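HOLNESS TRUST OPENS APPLICATIONS FOR FAMILY RESPITE GRANTS

Bosuvside, 6/10/22 – The Holness Trust today opened applications for its family respite grants, which pay for short breaks and in-home help for parents caring for a child with a long-term disability. Applications will be accepted until the end of November.

Grants will be awarded to families living in Bosuvside and the neighboring town of Aranda. Each grant covers up to four days of respite care, either at home with a trained caregiver or at the Trust's day center. Families with more than one child in need of care may apply for a fifth day.

"Parents tell us that they go years without a full night's sleep or an afternoon with their other children," said Igor Ostrowski, director of the Holness Trust. "We are asking our supporters to help us reach every family on the waiting list before the winter."

The program is paid for entirely by donations. Supporters may give once or monthly, and employers in both towns are invited to match gifts made by their staff. All respite care is free to the family, and household income is not considered when grants are awarded.

Application forms are available at the day center and at both public libraries. Staff will help with the form on request, and interpreters can be arranged with two days' notice. 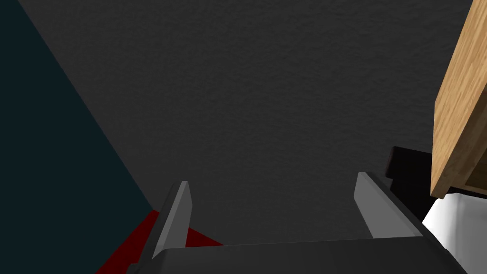 The Trust will also continue Tritovik, its after-school program for teenagers with limited hand movement, through the next school year. Students meet at the day center to learn basic computer design and to talk with visiting therapists about tools for daily living. Places are free, and transportation is provided for students from Aranda.

Families who received a grant last year may apply again.

Inquiries about grants, donations and Tritovik should be directed to the front office of the Holness Trust in Bosuvside.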